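Small Parts Storage, Session 4: The Compartment Box
Handout for the Ilmont evening course. Notes by Obinna Ajayi, with corrections from Tobiloba Usman, who owns more boxes than I do.

Reading for this week: your own junk drawer.

Last session we covered jars. Several of you defended jars with some heat, and I respect that. Jars are fine for one kind of thing. Trouble starts when the jar of washers gets a few screws, then a picture hook, then a key. After that it is a jar of regret, and the only way to find anything is to tip it out on the bed.

The divided box with a hinged lid fixes this by making you choose. Every compartment is a small decision. Most people buy the box, enjoy it empty for a week, put one item in it, and then stall. 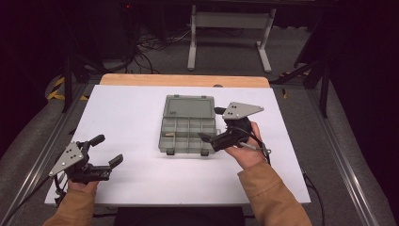
The stall has a cause. People try to design the whole layout before they commit a single screw. Don't. Sort on the table first, into piles, and let the piles tell you how many compartments you need. If you have more piles than compartments, you own two boxes now. Congratulations.

Working rules

Open the lid all the way and lay it flat behind the tray. A lid held up with one elbow will come down at the worst point in the evening.

Work on a plain, light surface. Dark screws on a dark bench are a hobby in themselves.

Fill from the front left and keep the things you reach for most in the front row.

Leave one compartment for mysteries. One. When it is full, throw the mysteries out.

Close the latches before you lift. Tobiloba asked me to put this in capitals. She once carried an unlatched box across the Adeleke Street workshop and we were finding brads until August.

A word on dividers. In many cheap boxes they stop short of the lid, so anything thin will migrate when the box is stored on its edge. Flat washers are the worst offenders. Store it flat, or accept that you own a very expensive jar.

For next time: bring one box, sorted, with no more than 90 pieces in it. Labels are session 6, so please leave the label maker at home. You know who you are.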